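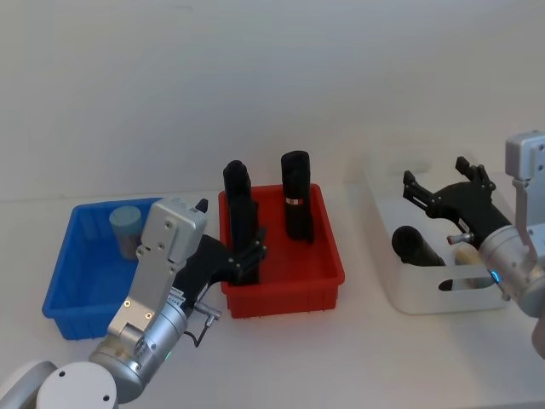 Bin trials, bench 2, 19 January 2019. Notes by Folasade Mohammed.

The Mwakyusa store sorts small upright containers into ribbed plastic bins by colour: blue on the left, red in the middle, a larger one on the right. The black cylinders belong in red. How they stand there matters, as the Brorasau shelving plan allows 22 bins per bay and the layout has to be settled before April.

## Three in red

Three cylinders upright in the red bin, two of them with a thin brass-coloured band. The bands sit at different heights, so they are no use as a fill line. A short cylinder stands at the back left of the blue bin.

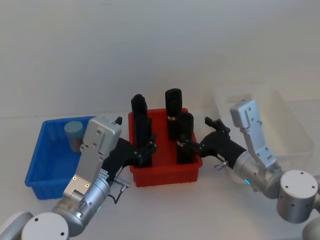
## Four in red

With four cylinders the red bin is still workable, provided each one goes in vertically. Rounded caps give little to hold, so we lift by the body.
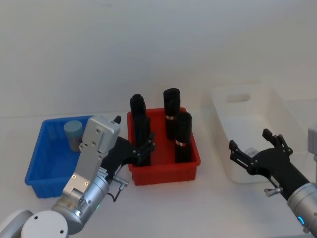

The same rule applies when taking them out. Lids in the blue bin are pale and easily confused at a distance, and labels will go on the lid as well as the side.

## Front corner

One cylinder at the left front corner of red, two more in the same bin, blue clear. The corner position is the easiest to reach from the blue side. Its top stands above the rim, which rules out stacking a second bin directly on top. 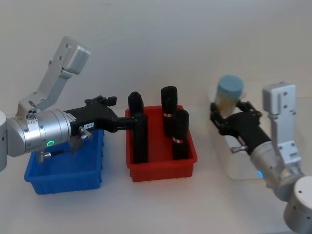

Oluwaseun Effiong: Could the Dramon dividers go in red? They are 44 mm apart and would stop the cylinders leaning when the bin is carried.

They could. A set is on order for bench 3.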